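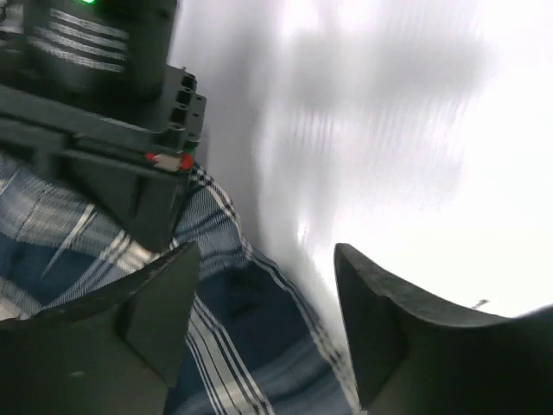 The plaid cloth, navy and denim blue with white

From: Skatum Cloth Swap list
Date: 28 Nov 2024
Subject: Re: [skatum-swap] Washing and cutting plaid

On the Skatum Cloth Swap list, a member wrote:

> I picked up a length of blue plaid at the last swap and want to make
> napkins from it before January. Two questions. Should I wash it
> before I cut, given that the dark blue might run into the white? And
> does anyone bother matching the stripes on something as small as a
> napkin? I have the Tanguy pattern, the one with the wide mitred hem,
> but it only talks about plain cloth.

Mine is a navy and lighter blue one with white stripes, so I have been through the same thing. 

Yes, wash it first. I zigzag the raw ends, put it through a cold wash on its own with a colour catcher sheet, and then do it again. If the second sheet comes out grey or blue, keep going until one comes out clean. Don't use the dryer on high. I line dry it and iron it while it is still a bit damp, pulling the stripes straight as I go. Plaid goes skew on the line and it is much harder to fix after it has dried.

For cutting, ignore the selvedge and follow a white stripe. The thin ones are the easiest to see with a ruler on top. If your plaid is printed and not woven, check that the stripes run with the threads before you trust them – I had one from Markach that was well off and the whole lot ended up as cleaning rags.

As for matching, I don't match one napkin to the next. What I do is start each one at the same place in the pattern, so the wide pale band falls in the same spot on all of them. It wastes some cloth. From a 2 metre piece I got 12 without doing this and would have got fewer with it, so measure your repeat before you decide.

The Tanguy hem is fine on plaid, but go slowly at the corners. Pin where the stripes cross the fold – they show up a crooked mitre straight away. A plain double hem of 7 mm is quicker and uses less.

For thread I used navy on top and white in the bobbin. All navy would have been better. The Cita shop still had the large spools when I was in, the 2000 metre ones, which will do you for years.

If you have offcuts wider than 6 cm I would take them for binding. I can bring plain white cotton in exchange to the January swap.

--
To leave this list, send a blank message with "unsubscribe" in the subject line.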